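Open Day at Savovum, Gorport

I went to Gorport for the Savovum open day hoping to see one thing: a machine that could fold a bedsheet. I came home without it, and I still had a wonderful time!

Siamak Bagheri showed us in and talked for 40 minutes without notes. His team wants household chores done by machine – dishes, beds, laundry – and he was refreshingly frank about which are close. Cups are close. Cloth is a long way off.
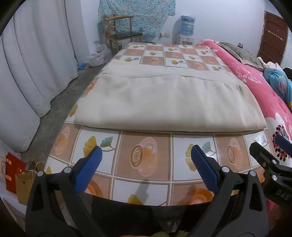
Folding is the chore I care about, with three kids at home, and I asked far too many questions about it. A towel has a new shape every time you pick it up, Siamak said, so 2000 tries may teach a machine less than you'd hope. I could see his point with the cream fabric lying on the checkered tablecloth: one thick rounded fold, a few small puckers, cloth on top of glossy cloth. Where would you even grab it? I'd know without thinking. A machine has to work it out.

They are aiming for 4000 tries by May, towels first and then pillowcases. Fitted sheets are not on the list (Siamak laughed when I asked). I've already put my name down for the next visit.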